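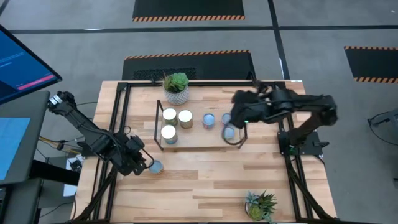 Bench notes, shelf and can sorting

May 17, 2025

Butcher-block table, low wooden shelf with the black metal side frames, cans in two groups. White lids on the left half, light blue tops on the right half. The blue-topped ones are the smaller cans, so the right side looks emptier even when it has the same number on it. Aranka asked whether we should swap the halves. Left as is for now.

Why we are doing this again: the April layout had both kinds mixed, and when Romana went through the photos she could not tell a misplaced can from one that was meant to be there. With a rule of one kind per half, a mistake shows at a glance. Same rule goes on the sheet for the second table when that one is ready.

Setup

Shelf goes in the upper middle of the table, long side toward the far edge. I put pencil ticks on the wood at the feet of the side frames. They wipe off with a damp cloth, so redo them after cleaning. Gervasio wanted tape but tape leaves a line on the oil finish and we only got the last line out with a lot of rubbing.

Plant stays behind the left part of the shelf. It is a succulent and does not care. Vendula waters it every second week, please do not water it as well. Kristýna moved it to the windowsill once and then half the notes from that day had no plant and half had it, and we had to sort them by hand. If it has to move, write it down here with the time.

Keep the strip of table in front of the shelf for cans waiting to go up. Loose cans start there, spaced so you can get around each one without touching the next. No notebooks or mugs on that strip.

Order of work

White lids first, then blue. Back row before front row on both halves. With the front row in place there is very little room to set anything down behind it, and a can that catches the rim of another tends to tip it forward off the shelf. This happened 2 times in the morning set, both on the right half, both with the small cans. Neither dented.

The cans all have different sides, and we had not said which way they should face. Decided after lunch: any way is fine. Romana would like labels to the front since it looks like a real pantry shelf, but turning them takes longer than placing them and she agreed it can wait until June.

Count for the day is 26 complete fills. Target for the whole layout is 100, so this carries on. A fill only counts if every can ends up fully on the wood. One hanging over the front by a finger width does not count, even if it stays up.

Problems

Table rocks a little on the concrete, corner nearest the door. Folded card under the foot for now. The Astalard feet have not come. Aranka wrote to them and will write again.

Some blue tops have a scuff on the rim from being put down on other cans. It does not matter for sorting, but I set the worst ones aside in the Lunano box. If we run short, use them anyway.

The shelf wood picks up ring marks – you can see where the same spots get used over and over. Gervasio thinks a coat of the Holla wax would help. I would sooner not, as it may get slippery, and the cans already slide when set down at an angle. Try it on the underside first.

Glare off the white lids is bad late in the afternoon. Blind down from three o'clock on.

To do

Second shelf, same height, from Cieślak. Kristýna has the order number.

Redraw the pencil ticks and measure them from the table edge so they can be put back properly.

Write the half-and-half rule on the card by the door, in bigger letters than last time.

Ask Vendula if she still wants a mixed set afterward for comparison. If so, it needs its own page and its own count, not added to the 26.

Put all the cans back in the crate at the end of the day, white lids at the bottom. Shelf can stay on the table overnight.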